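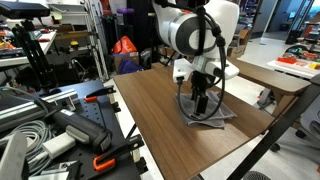

Cold water first, according to my aunt, and never the dryer until the mark is gone. Is she right? I got salad dressing on a gray cotton napkin in July and have washed it 2 times since, both warm. The spot is still there.

Laundry > Stains > Oil and grease

Answer 1
She's right about the dryer. Cold water is for blood and milk. For oil, rub in plain dish soap, leave it 23 minutes or however long your coffee takes, then wash as hot as the label allows. Air dry and check it in daylight — oil hides under a lamp.

Answer 2
just buy new ones, Pappas in Britby had packs of seven

Answer 3
Agree with the first answer, but an old stain may need more than one go. Cover it with baking soda overnight, brush that off, then do the dish soap. I got cooking oil out of a tablecloth this way on the third try. Skip fabric softener on napkins. It leaves a coating and they stop soaking anything up. If it has been through the dryer already, the mark may only fade.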